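Review: the Hillow retry method, after three weeks on our bench

Our score: very good, with a few grumbles

I've been meaning to write this up since the end of August, when we finally got the Hillow code running without a crash every other hour. For anyone who hasn't come across it, Hillow is a training method for robot arms that came out of Tendenbridge this spring, along with a paper, a code release and a small set of trained models. The idea is easy to say. Most of us teach an arm by showing it good attempts, over and over, and throwing away the bad ones. Hillow keeps the bad ones. It asks you to record the slip, the fumble and the recovery as one piece, and it trains the arm to spot the moment when things start to go wrong and to go back only as far as it needs to.

I read the paper on a train and got so excited that I missed my stop. I know that half the papers in this field promise recovery from mistakes (I've been let down by a good few of them). But this one had proper tables, a plain account of what failed, and a task list I could copy at home without buying anything new!

What you get

The release has three parts: the recorder, the trainer and the runner. The recorder is the one you'll spend your days with. You drive the arm by hand control and press a pedal when you feel the attempt slipping away, then press again when you're back on track. Those two presses are all the marking it needs. The trainer takes the recordings and works out a sort of "how worried should I be" score for every moment, and the runner uses that score live to decide whether to carry on or back up.

There's a default set of trained weights called Inga, meant as a starting point so you don't begin from nothing. Inga is better than I expected. On day one, with no training on our own arm at all, it would reach for things sensibly and stop in the right sort of place. It couldn't finish a single task, mind you, but it was reaching like something that had seen a table before.

How we tested it

Myrto Stergiou and I ran it on one of our two arms at Wirkotura, the black one with the servo joints, over a dark mat on the white table. We picked flat, thin and awkward parts on purpose, as those are what our old method drops. Over three weeks we recorded 606 attempts, good and bad together, and then ran 1323 trials with the trained model. Myrto did most of the driving, and she's much steadier on the controls than I am. I did most of the restarting.

The work falls into families: lift and hold, turn over, hand across to a tray, and a fitting job where a part has to go down over a peg. We kept the lights and the table height the same throughout. We didn't keep the part positions the same, as the whole point is to see what happens when something lands in a daft spot.

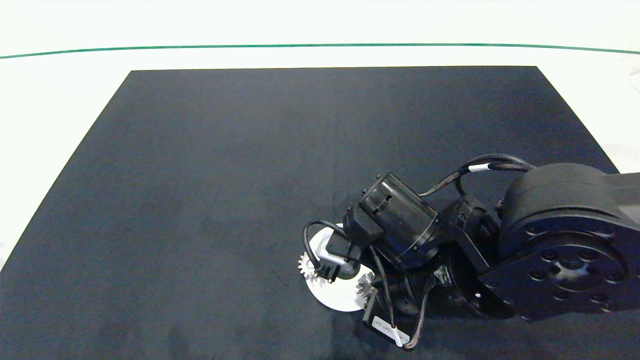
The arm low over the mat, with the white disc and its small gears under the gripper.

The disc job was my favourite by miles. It's a thin round part, it gives the fingers very little to hold, and any tilt on the way down means you've lost the fit before you start. Our old model would tilt it, carry on regardless and press it into the table edge of the fixture with great confidence. With Hillow the arm gets partway down, the worry score climbs, and it lifts a little, levels the part and has another go. The first time it did that by itself I shouted, and someone came in from the corridor to check on me.

What it's good at

The backing up is small. I can't stress enough how nice this is to work next to. Other retry methods we've used send the arm all the way home and start again, so a small wobble costs you a full cycle. Hillow goes back a few centimetres, sometimes less, and you can watch the score on the side screen as it decides. After a week I could nearly guess when it would lift.

It also learns from surprisingly little. We had planned to record twice as much as we did, and stopped early when the lift and hold trials were already going well. If you're in a small lab with one decent driver and a shared arm, this matters more than any headline number. Adding a new part took Myrto 12 recorded slips and a handful of clean runs before the arm was handling it well enough for us to move on.

And the failures are readable! When a trial goes wrong, the runner saves the score alongside the joint readings, so you can scroll back and see whether it failed to notice the problem or noticed and picked a poor fix. Those are very different faults and we used to lump them together. Splitting them changed what we recorded in the third week, and the fitting job got noticeably better for it.

What isn't so good

The pedal timing is touchy. If you press late, the model learns to worry late, and you won't find out until you've trained it. Myrto and I have different habits here (I press early and then dither), and mixing our recordings made a model that hesitated over everything. We ended up using only hers for the fitting job. The paper gives this one sentence, and I'd have liked a page.

It can get stuck in a loop. On the turn-over task we had the arm lift, level, lower, lift, level and lower until we stopped it. You can set a cap on the number of tries, and the default is no cap at all, which seems a strange choice. Set it to 3 before you do anything else.

Handing across to the tray hardly improved over our old method. I suspect that's because a bad hand-over goes wrong very quickly and there's no small step back to take. The part is either in the tray or it isn't. If that's most of your work, I wouldn't rush to switch.

The install notes assume a newer graphics card than ours, and the error you get if yours is older says something about a missing folder. It isn't a missing folder. Turn off the fast mode in the settings file and it'll run, a bit slower.

One thing about the paper's own result

The authors say the gain comes from the failed attempts themselves, and I wanted to check that. So we trained a second model on our clean recordings only, with the slips cut out and everything else left alone. On lift and hold there was hardly any gap between the two. On the fitting job the clean-only model was clearly worse, and the way it was worse was telling: it never lifted to correct a tilt, it just kept pushing. I'd call that a fair check of the claim on one arm in one room, and I'd love to see somebody do it with a softer gripper or on cloth.

Would I use it again?

We already are. The second arm is being moved over next, and Myrto has started a little set of notes on pedal timing that she says she'll share once she's happy with them. If your robot mostly drops things slowly, if you see what I mean, and you've got someone patient to drive it, give Hillow a proper go. Start from Inga, record one person only, keep the early sessions short, and watch the score while you're testing, as you'll pick up more from that than from the success rate.

Good: small sensible corrections, modest recording time, failures you can understand
Less good: fussy pedal, endless retries by default, install notes
Tested on: lifting, turning, handing across, peg fitting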